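Gripper corner: looking after the hand-held pair

Quick one this month, shipping day is Monday and I'm typing this between boxes.

The hand-held grippers are back from the Netby round and most of them came home in decent shape. Most. Charmaine Mkhize went through the cases on the bench and we had a few fingers that didn't close straight, plus one mount plate with a screw backed out far enough to catch a sleeve. So, a reminder of what we want done before every session, not after, not "when it starts acting up."

Screws first. The cross-heads on the body plate. Hand driver only, please - the power driver chewed two heads last round and Esben Toft spent a whole morning getting them out. Snug, then stop. If one keeps backing out, tag the unit and swap it, don't reach for the glue.

Fingers next. Close them all the way and look at the tips against a window. Light should show as an even line. If it's a wedge, loosen the finger, seat it again, tighten. Then 12 full open-close strokes before you trust it. Lint is the big one on clothing tasks, it packs into the slots and you get a lazy return. Soft brush, dry. No compressed air near the front, it just drives the fuzz further in.

Front face. Wipe with the gray cloth in the lid pocket, one pass, fold, one more pass. Don't use your shirt. Durell sent us 70 of those cloths, there is no shortage.

Labels. The QR has to scan on the first try, that's how a recording gets matched to a unit. If the label is lifting or scuffed, ask Lovisa Hellström for a reprint. Do not write over it with marker. Both hands of a pair travel together and stay together, mixing them is how we lost most of a day at Drusham.
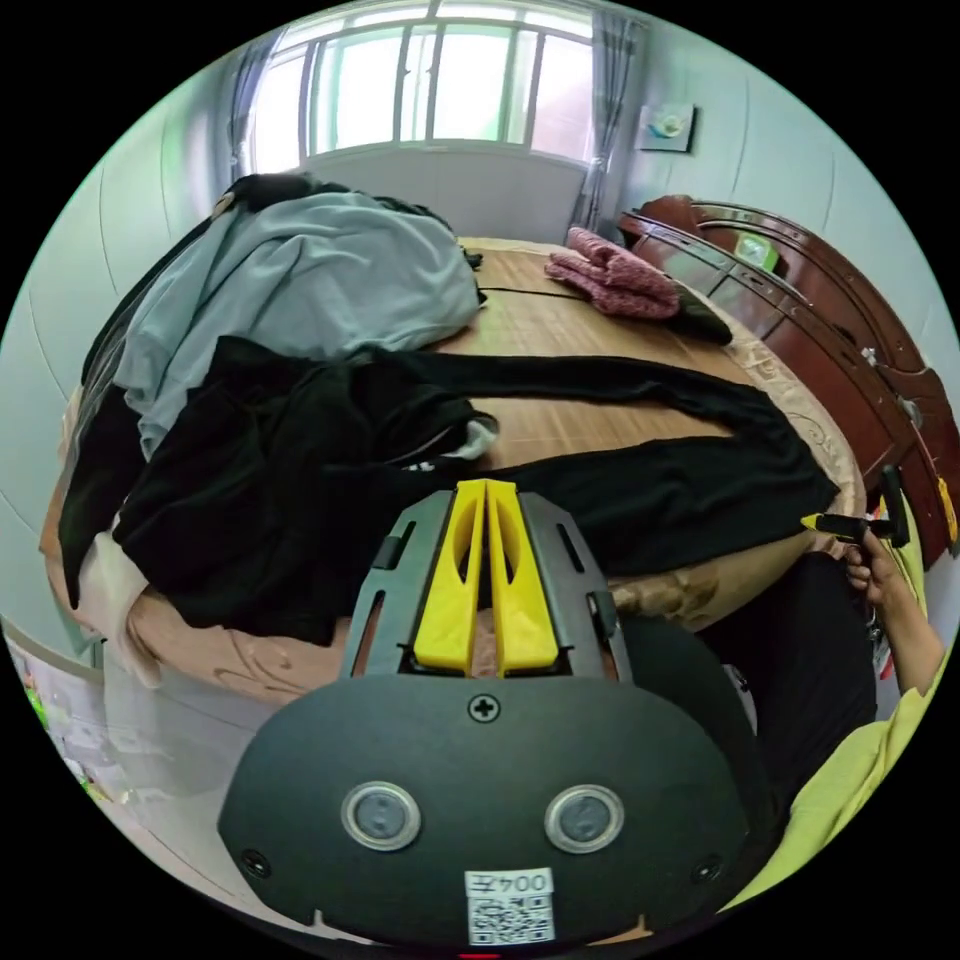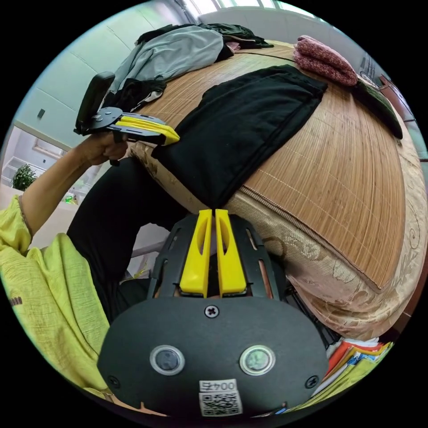
Clothing task on the woven mat, yellow fingers on both grippers.

A word on bed setups while we're at it. Woven mats are fine but watch the finger tips, they can snag between the strips if you come in too steep. Come in low and let the fabric bunch a little before you close. Dark clothes on top of dark clothes are harder to sort out later so spread things a bit if your task sheet allows it. Check the sheet, some of them dont.

Spares: 16 finger sets on the shelf as of this morning, next batch from De Luca is late again. If you need a set, take one and sign for it. Randi Vik keeps the list, and she does check it.

Stroke log. Ebbe Söderlund wants the counts in by end of day Monday, even the ugly ones. One unit is at over 424 sessions on its original fingers and still closes true, so the brushing does seem to help. Units with no log get pulled and checked from scratch, which means you're with out them for a day or two.

Cases go by the side door, lids latched. Driver back in its slot please!!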